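The Decluttering Bill Comes Due

The November mail brought the usual flyers, and with them the glossy one that comes every year at this time, telling us that our homes are making us ill and that a weekend of throwing things out will make us well again. I have been getting that flyer, or its cousins, for long enough to have opinions about it.

This year's is from an outfit called Flastley, which sells a home reset program. For $99 you get a workbook, a stack of colored stickers and access to a set of recorded talks. For $800 a person comes to your house and stands next to you while you put the stickers on things. The flyer says the average household owns 1,334 items it does not need. I would like to know who went around and checked. There is no footnote, no survey, no mention of how many households were looked at or what was held to be an item. Is a box of paper clips one thing or a hundred? Does a spoon you use at Thanksgiving get a pass? The number is too exact to be a guess and too bare to be a finding, and in my experience that is how you can tell it came out of a marketing meeting.

I'm not defending mess. I have lost a passport in my own desk and paid a late fee on a bill that was under a seed catalog. There is a sane amount of stuff for a house and plenty of us are over it. What I doubt is the larger promise, which has grown every year I've been reading these things. It used to be that a tidy closet would save you time in the morning. Then it would save you money. Now the flyer tells me it will lower my stress, improve my sleep, mend my marriage and help me "make room for who I am becoming." All of this from getting rid of a fondue set.

Look at how the stories are told. There is always a before and an after, and the after is always taken at the end of the weekend. I have yet to see one from the following spring. Diet ads have the same trouble, and for the same reason I don't trust those either. If the method works as well as they say, the most persuasive thing they could print would be the same kitchen two years on, on some ordinary morning with school lunches in progress. They don't print it. Maybe they have it in a drawer somewhere, but they have told us how they feel about drawers.

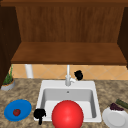 An empty shelf, the state to which we are all supposed to aspire.

The trade has also learned to sell to both sides. Raltitz, whose catalog I receive because I once bought a shower curtain, runs an editorial spread on owning less. Turn the page and it is nothing but baskets. Baskets for the mudroom, baskets to hold smaller baskets, a two-tier rack for lids, a divider for the drawer where you keep your dividers. I priced the pantry set out of curiosity and put the catalog down. A person could buy a lot of rice for that and leave it in the bag it came in, where it has been perfectly happy.

Flastley does it too, if you read to the back panel. Once you have finished the program you qualify for a members' price on storage. Why do I need storage? I thought the whole idea was that I had gotten rid of what I was storing.

Then there is the matter of where it all goes. The flyers are very light on this. You "release" an object, as though it were a trout. In practice it goes into the trunk of your car and rides around there for a month, and then it goes to the thrift store, which may or may not want it. The one in Rodton put up a sign last winter asking people to please stop bringing in bread machines. It was a polite sign, but you could tell it had been a long winter. A donation feels good to the person making it, and some donations do a lot of good, a warm coat above all. A stained lampshade with no lamp is just trash that somebody else has to pay to haul.

And some of it gets bought again. I have done this myself, more than once. During an earlier fit of virtue I gave away a big stockpot on the grounds that I hadn't used it in a year, a rule I had picked up from one of these programs. The year rule sounds sensible until you think about what people keep. Nobody should want to use their fire extinguisher every year. A stockpot is for the time the whole family turns up, and when they did, I went out and bought another one, thinner and more expensive than the first. None of the programs I've looked at has a line in the workbook for that.

The rule about joy I find even harder to apply. My plunger has never given me any. My tax records have given me the opposite, and I will be holding on to them for as long as the law suggests.

I am told there is science behind this. There may be. I have seen the phrase "studies show" on the Flastley flyer, on the Raltitz spread, and in the Paredes building's own lobby notice about keeping the bike room clear, and in not one of those places did anyone name a study. It seems believable to me that people living in a crowded house feel more worn out. It also seems believable that people who are worn out let the house get crowded. A parent with a new baby and a night shift has a messy kitchen, and I would bet a good deal that the kitchen is not the problem. Tell that parent to buy a workbook and you have added one more thing to the pile on the counter.

It's worth asking, too, who can afford to own very little. If you can replace anything in an afternoon, then sure, keep nothing. For anyone on a tighter budget the extra blanket and the coffee can of odd screws are a kind of savings account. My grandparents kept string. They were not confused about who they were becoming. They had been short of string once and did not care to repeat it.

So what would I do with the free weekend? Something smaller. Pick the one spot that annoys you, the drawer that sticks or the hall closet that falls on you when you open it, and fix that. Throw out whatever is broken, expired or chewed. If you're not sure about a thing, put it back. Pens that don't write can go without a ceremony. Old medicine shouldn't go in the kitchen trash where kids or pets can get at it, and many pharmacies will take it off your hands, so call yours and ask. Old paint needs a call to the county too. After that you are done, and it will have cost you nothing but a trash bag.

If you've been through the paid program and it stuck, I would like to hear from you, and I mean that. The only condition is that you finished it at least 2 years ago. Write to the newsletter at the usual address and tell me what the closets look like now, what you bought again and whether you slept any better. I'll print the good reports along with the bad ones. So far my only volunteer is a neighbor who did the stickers last fall and tells me they don't come off the piano.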